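Grirnura - comparación de almohadillas para pinzas manuales
Ficha de datos y notas de uso

Qué es esto

Grirnura es la carpeta donde vamos guardando las pruebas de agarre que hacemos con pinzas de mano, de dos en dos, antes de pasar nada a los brazos del taller. La empezamos porque nos cansamos de discutir de memoria qué almohadilla iba mejor con los envoltorios blandos, y porque los catálogos (con todo el cariño) sólo hablan de piezas rígidas. Si llegas aquí desde Sernora, bienvenido: el formato es casi el mismo y tus scripts de lectura deberían servirte con muy pocos retoques.

Contenido

La versión actual reúne 146 episodios con dos pinzas y almohadillas azules, grabados con la cámara montada en la propia pinza. Los objetos están dentro de una caja de cartón blanca: bolsas arrugadas, envases de papel o cartón y algún juguete de peluche. Trabajamos en una casa, con los muebles y las cosas de diario alrededor, y nos parece un fondo mucho más honrado que una mesa de laboratorio.
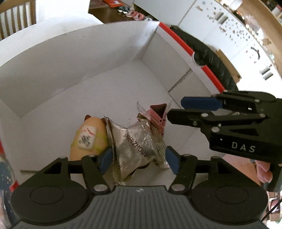
Cada episodio lleva vídeo, apertura de los dedos y una nota breve del operador. Las notas son desiguales, os lo advierto: hay quien escribe una palabra y hay quien escribe una carta. Las hemos dejado tal cual - a veces la carta es lo más útil de todo el episodio.

Almohadillas y controladores

Comparamos dos durezas, que en los archivos aparecen como "kincaid" y "elard", por los nombres internos de los moldes. Kincaid es la blanda: perdona mucho cuando se entra torcido, pero tarda en soltar el plástico fino. Elard es más firme y nos gusta más para el cartón. El controlador no cambia entre una y otra, y el límite de fuerza tampoco.
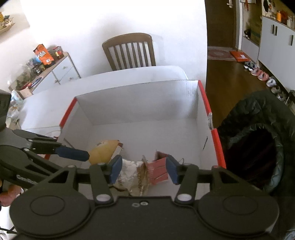
Problemas conocidos

En 27 episodios el reloj de la segunda pinza va retrasado; están marcados con el campo "desfase" y conviene apartarlos si vas a estudiar la coordinación entre las dos manos. Los reflejos de los envoltorios metalizados confunden al estimador de profundidad, así que no te fíes de esos valores sin mirar antes el vídeo.

Cambios

2019-08-27: corregidos los nombres de las almohadillas en el índice.
Para octubre queremos añadir una tercera dureza, si el molde llega a tiempo.

Contacto

Mantiene la carpeta Esperanza Benavides. Escribidle sin apuro, aunque sea para una duda pequeña, e indicad el número de episodio.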